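Kamier Security Liaison Group
Minutes, February 13, 2018
Kolev House, upstairs meeting room

Chair: Shiyu Luo
Present: police liaison, fire service, bus company, Mumov market traders, Kolev House reception, Kekska station manager (left before transport item finished), hospital (by phone, line poor)
Apologies: council press office, the college

Minutes of last meeting
Agreed. One correction: the cordon on the night was at the bakery end of Market Row, not the chapel end. Traders asked for this to be changed as it matters for the insurance claims.

The December bombing, update
Police liaison went through what can be shared. Inquiry still open. Two men charged, both remanded, no trial date. A third released without charge and wants it made clear locally, his family have had stones thrown at the house. Chair to ask the paper to run a line on this.

Statements: 3,771 taken so far, including from bus passengers who only came forward after the appeal. More footage still wanted from the side streets, esp. shops with older systems that record over themselves. If in doubt hand it in.

Hospital: five people from the attack still being treated, none critical. Would not go into more than that on an open line, quite right. Asked again that visitors use the main door and that reporters stop ringing the ward.

Question from traders on whether the group that claimed it on the internet was really behind it. Police not commenting. Chair reminded everyone that whatever is said in this room about who did it stays in the room until the court has dealt with it. There was some feeling about this. Noted.

Warnings and hoax calls
Six hoax calls since the last meeting, all to Kekska station or the market office. Same voice on several of them, police think. Station manager unhappy at having to clear the platforms each time, staff are worn out and passengers have started ignoring the announcements. Police view unchanged: clear the building, every time, whoever is on the phone.

Discussion of what the person picking up the phone should write down. Present card is too long and the print is tiny. Agreed a shorter one: exact words, time, any noise in the background, where they say it is. Reception to draft. Card to be kept next to the phone and not in a drawer, which is where it was at the market office.

Fire service asked that callers give the gate name when they ring in. Twice now an engine has gone to the wrong side of the market.

Bag checks at Mumov market
Traders split. Fruit and veg side want the checks to carry on to the summer. Clothing side say takings are down and the queue puts people off, esp. older customers with trolleys. Police would prefer them to stay but accept it is for the market to decide. Tables at the north gate to be moved under the awning, people were getting soaked. South gate to stay shut except for deliveries.

Complaint that some shoppers are being picked out becuase of how they dress. Two written complaints and more by word of mouth. Chair took this seriously and so did police liaison. Everyone gets checked or no one does. Traders to go over this with the gate staff before the next market and report back. Chair will write to both people who complained.

Concrete blocks: still temporary. Council not here to say when the permanent ones are coming. Carried over yet again.
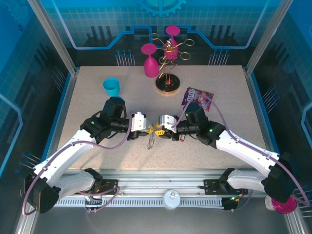
Transport
Bus company: diversion off Market Row to stay until the road surface is done. Timetable at the stops is the old one, will be changed. Drivers want a proper instruction for left bags. At the moment some stop and some carry on to the depot, which is no good to anybody. Agreed: stop, doors open, everyone off, ring control. Company to put in writing.

Kekska station: left luggage remains closed. Bins on the platforms taken out and clear sacks put up instead, litter worse. Manager had to leave at this point for a call, rest of item carried over.

Practice evacuation
Kolev House and the market office to go together this time. Last one was a mess, both lots ended up in the same car park and the roll call was hopeless. Kolev House to use the field behind the library, market to stay in the car park. Staff told the week but not the day. Fire service will watch and give notes. Hospital asked to be told beforehand so the ambulances arent sent round the wrong way.

Memorial
Short item. Families would like the flowers left by the fountain until they are ready to clear them themselves. All agreed. No speeches planned for now. Police will keep cameras back if asked to by the families.

Any other business
Market radio sets, batteries going flat before closing. Traders to get prices for spares.
Contact list out of date, please send changes to the chair and not to reception.
College to be asked if they still want a seat, has missed the last few.

Actions
Shiyu Luo: paper re released man; letters on bag checks; chase council on blocks; ring college
Reception: new phone card, draft to all
Traders: gate staff talk; move tables; battery prices
Bus company: left bag instruction; new timetables at stops
Fire service: notes after the practice

Next meeting same room, date to be sent round once the council can say who is comming.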